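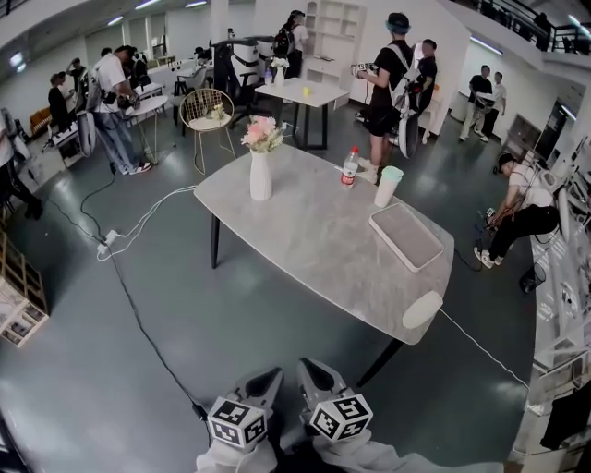 Heltex Interiors is delighted to announce that its small-space furniture collection, Zwane, will go on sale in August, after a good long stretch of drawing, redrawing and moving things from one side of the room to the other. Zwane is made up of 67 pieces for flats, studios and shared homes, where a table may be a desk in the morning and a place for supper by seven. The styling leans towards pale tops on slim black legs, much like the rounded marble-patterned table with its vase of pink and cream flowers, which leaves plenty of floor showing underneath and still has room for a cup, a tray and a bottle of water.

"We wanted tables that people would be happy to live around all day long," said Dewanti Govindasamy, head of design at Heltex. "My own mother puts flowers on everything, and she won't have a table that looks cross about it! So we kept the corners soft and the colours quiet, and we let the flowers and the cups do the cheering up."

The collection comes in two heights, so that a smaller table can sit behind or beside a larger one without the pair looking like strangers. There are side tables too, along with open shelving and a handful of light chairs which will do just as nicely for a pot plant as for a visitor.

Rommel Catacutan, who looks after sales, said that over 1,000 customers had answered the company's questionnaire on living in small rooms, and that a good many of them had written extra pages. "We read the lot, with a great deal of tea," he said.

Zwane will be sold through the Heltex showroom and its online shop, and every table carries a guarantee of five years.

Press enquiries and requests for samples: Anathi Hlongwane, Heltex Interiors press office.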